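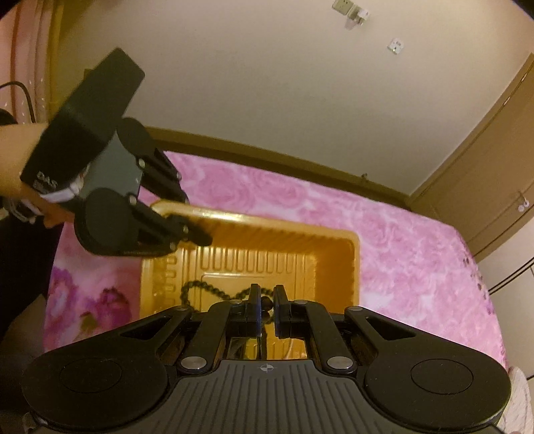 How much of a bead strand should hang free before you start a lift?

Leave enough slack that the first bead can rise clear of the tray before the second one feels any pull. If the whole strand tightens at once, put it down, regrip closer to an end, and go again.

Strand Handling with Paired Hand Grippers: House Rules and How to Follow Them

I love this task. Beads are cheap, they behave badly in every possible way, and a person who can sort a heap of them neatly with two grippers can handle nearly anything else on our list! These are the rules we use at Plevberg for home recording sessions, written up by Kai-wen Cheng with a lot of red ink from Reinaldo Aguiar. They replace the September sheet, so please throw that one out.

Before you start

Put the tray on a surface that won't slide. A bed is fine if the cover is pulled flat under the tray. Keep your feet planted and your elbows off the mattress, or every shift of your weight ends up in the recording.

Check both grippers by hand. Squeeze each one all the way closed and let it open again 3 times. You're feeling for grit in the joints and looking for finger pads that have crept out of line. Wipe the pads with a dry cloth. Tuck cables behind your forearm, never across the tray.

Sleeves up, straps snug. Loose cuffs catch on strands more than you'd believe.

The lift

Pick the strand that lies on top, even if another one looks easier. Come in slowly with the jaws open just a little wider than one bead, close on a single bead or on the cord beside it, and stop. Count one beat. Then raise straight up. 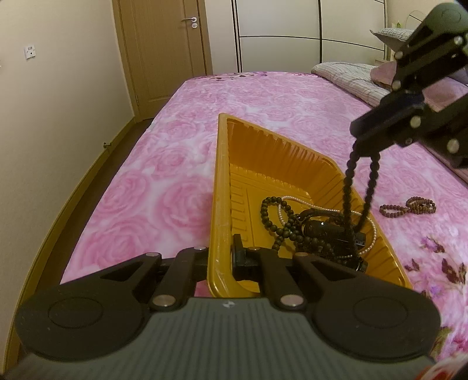 A dark strand held over the tray, its loops still touching the pile.

If the strand brings a neighbor with it, you have two good choices. Lower everything and start over, or hold still and use the second gripper to ease the neighbor off. Don't shake! Shaking does work now and then, and that's exactly the trouble: it teaches a habit we can't use on anything breakable.

The second gripper waits outside the strand's path until it has a job. Ka-ming Huang calls this "parking," and the word has stuck. Park with the jaws open, near the rim, and keep it still.

Setting down

Touch the lowest bead to the surface first and let the rest follow in a curve. Open the jaws only when the strand has stopped swinging. Back away along the same line you came in on.

Limits we stick to

Stop a recording at 900 seconds even if it's going beautifully. Swap hands or take a real break. A pad set gets replaced at 2,000 closures, and we log the count on the Clindard sheet at the end of each session.

Missed grabs stay in. A miss followed by a calm second try is good material, so please don't restart just to get a clean run. Do restart if a strand breaks, a person or pet walks into view, or anything with a name or address on it shows up.

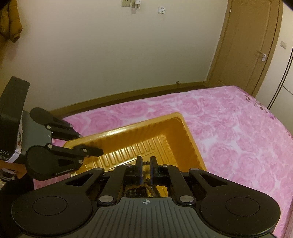

Who decides whether a recording is kept when something goes wrong partway through?

The session reviewer decides, and the operator only writes a note. Put down what happened and the time in plain words, then carry on with the next run. Pui-shan Chu reads the notes before she opens any files.

Last updated January 13, 2023. Changes to the pad limit go through Wen-hsiung Chuang.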